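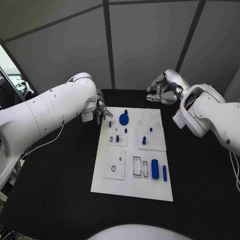
I met the author of The Long Bench at a café in Vudildale, where she'd already ordered us both toast (bless her!). Her memoir, about six seasons as reserve goalkeeper for the town's women's side, is out in October from Rajan, and she still can't quite say so with a straight face.

"I played 861 minutes in total," she told me. "My dad worked it out. I said, Dad, please don't tell people that, and then I went and put it on page one."

I loved the chapter on the away trip to Wokemska, all cold coaches and card games, so I asked how much of it came from memory. "Hardly any! I kept diaries. Dreadful ones, mostly about sandwiches."

The first draft ran to around 800 pages. Her editor wanted the knee injury moved to the front, and they argued about it for weeks. "She won," she said, buttering. "I'm still cross."

She's writing one for younger readers next, about a girl who hates training, and she's stuck on chapter two.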